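Ratley research group shares new method that helps home robots tidy up around soft furnishings

Anyone who has tried to clear a family living room at the end of a long day will know that the toys are only half the trouble. There are cushions and covers in folds, and a robot that does well on a bare laboratory bench can come badly unstuck among them. We are delighted to share a new training method, called Tellia, which has been developed with precisely this sort of room in mind. 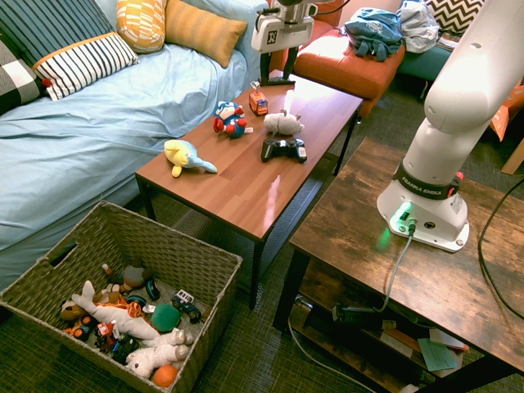 The Tellia test room, with the robot arm at the coffee table and the toy basket close by.

Tellia learns from people first. Our operators guided the arm through 300 tidying runs, and the method then compared what the fixed cameras saw with what the small camera at the wrist saw, learning (a little as we all do!) when to trust the wide view and when to lean in for a closer look.

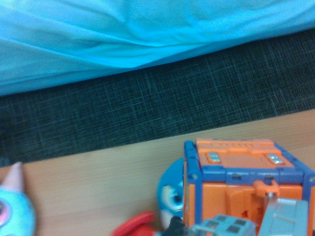
That closer look made a bigger difference than we had dared to hope. In trials across 4 room layouts, the robot put away 67 per cent of toys at the first attempt, and most of its remaining misses were soft toys that slipped during the lift. We would dearly love that figure to be higher, and work on a gentler grasp is already under way.

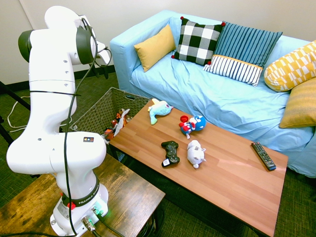

The arm was also given up to three tries at each toy, and results for the second and third tries will be set out in the full paper, which we expect to release in February together with the training recordings. The work was carried out at Ratley with our partners at Losent, whose patience with furniture moving has been quite remarkable, and with kind support from the El Ouafi fund.

Enquiries and requests to visit are warmly welcomed by the Ratley press office.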